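Cartwright compares grippers on kitchen pots

LEVSIDE - Engineers at Cartwright are spending the month of January finding out which robot gripper is best at handling ordinary cookware.

The automation firm is comparing 3 grippers at its Levside workshop. All of them are fitted to the same make of arm and run from the same controller, so that differences in the results can be put down to the grippers. One is an in-house design. The other two were bought from suppliers, among them Jundance, whose gripper is the lightest of the set.

Pot lids have taken up most of the schedule so far. A lid is smooth, curved and shiny, and it has to be set down level on a rim that is only slightly smaller than the lid itself. Polished steel also gives depth cameras trouble. Reflections can show up as holes or as false surfaces, and the software then sends the fingers to the wrong spot.

The team had logged 586 attempts by the middle of the month. Of those, 275 were made with the in-house gripper, which was ready first. The Jundance gripper has 129, and the third gripper accounts for the rest. Cartwright said it would not publish success rates until every gripper has done the same number of runs.

Early notes point to finger shape as a bigger factor than grip force. Blunt fingers hold a rim well but are hard to fit under it. Narrow ones get under easily and tend to let the lid turn - a problem when a second arm is waiting to take the other side.

Each run starts with the pot on the table and the lid in place. An attempt counts if the lid is lifted clear, held and put back without the pot being moved by more than the width of a finger.

Cameras are next on the list. The firm plans to repeat the lid runs with a different camera position in the spring, using whichever gripper comes out ahead.
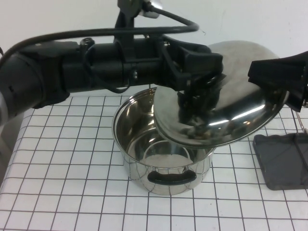
By the Levside Business Desk | Technology
Two arms at work with a stainless steel pot and lid. Cartwright plans to move on to frying pans and baking trays once the lid runs are complete.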